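The arm went off its marks sometime in February, and I'd been putting up with it ever since. It still picked things up. It just picked them up a hair to the left of where it should, like somebody reaching for a glass in the dark. At Catari you can live with a hair for months. Then Sernen bought us, and Sernen wanted numbers.

The number they wanted was 100 clean picks in a row. My best run that spring was 86 (I had it written on the whiteboard, with a box around it, because I was proud!). So on Sun 1 June I let myself into the building with a bag of bagels and the whole day ahead of me, and I took the gripper off.

I love that job, I have to say. You back out the bolts, you unplug the one connector that never wants to come unplugged, and then the hand is just sitting in your lap like a sleeping crab. I cleaned every knuckle with a toothbrush. I found 2 loose screws at the base of the middle finger and felt sick and delighted at the same time — four months of drift, and there they were, turning under my fingertip.

New screws, a dot of threadlocker, back on the flange. Then the cables, which I always route wrong the first time and which I routed wrong this time too. I ran the arm around slowly at ten percent with my hand on the stop button, watching for a snag, and when it got all the way home without one I ate a bagel standing up.

After that I taught it the bin again, corner by corner, and sent it down for the bowl.
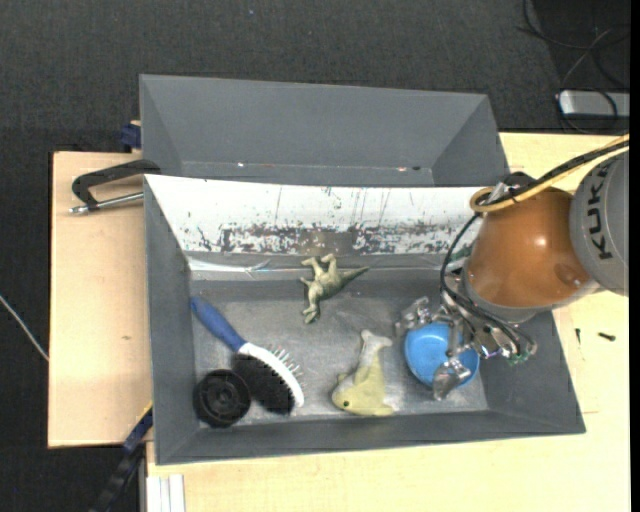

*First reach after the rebuild, one finger down in the blue bowl.*

I held my breath, which is silly, the thing can't hear me. Up came the bowl. Over it went, down it went, and the arm swung back and waited for me to say something.

"Fish," I said, and typed it in.

By late afternoon the fish had been up and down so many times I'd started apologizing to it. The hairbrush gave me trouble, same as ever, and I shaved a little off the closing force and tried again. I passed 86 without looking at the whiteboard. I passed 100 and didn't stop, I don't know why. The building was so quiet, and the joints made that little rising hum I used to hear when the cell was brand new, back when we still called it Fliltitz and thought that was hilarious.

It missed at last on the dinosaur, somewhere close to 200. I set the dinosaur straight, wiped the box off the whiteboard with my sleeve, and went to look for the other bagel.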